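Student Operators Wanted: Tabletop Robot Arm Project, Ernstead Robotics Club
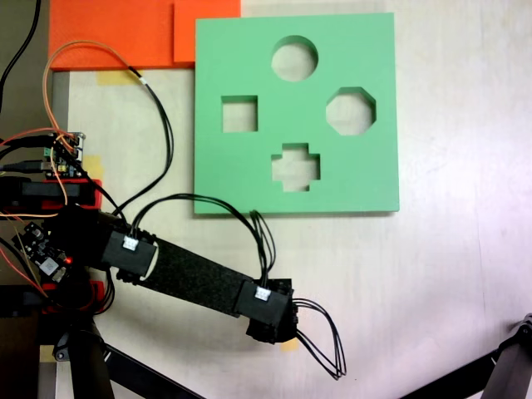

The club is taking on students for the fall round of its tabletop arm project. We need people to drive a small arm through sorting and placing tasks, log each attempt, and help keep the wiring and brackets in working order. There are 3 openings. Returning members may apply again.

What you will do
Run practice attempts at the table, mostly with foam boards and shape cutouts.
Reset the pieces to their tape marks between attempts.
Write down what went wrong in the shared log. Short notes are fine.
Reprint and swap brackets when they crack.
Help get ready for the Hisier Cup in November.

Each operator is expected to finish 100 logged attempts by the end of the term. Last year's group logged 1065 between them, and those files are open to anyone who joins.

Who can apply
Any student enrolled at Ernstead, in any major. You do not need to know how to program. You should be comfortable plugging in small connectors and patient with repeated work. Experience with soldering or 3D printing is useful, and we will teach both. If you have taken the Unow intro course, say so and you can skip the safety session.

Time and pay
Sessions run from 4 to 6 p.m., two afternoons a week. The position pays the standard student assistant rate for roughly 37 hours over the term. You can take it for course credit instead, but not both.

How to apply
Send a short paragraph on why you are interested, plus your class schedule, to the club mailbox by the end of September. Forms are also at the front desk of the Au Building. Applicants will be asked to come in for a short trial at the table. Bring your student ID.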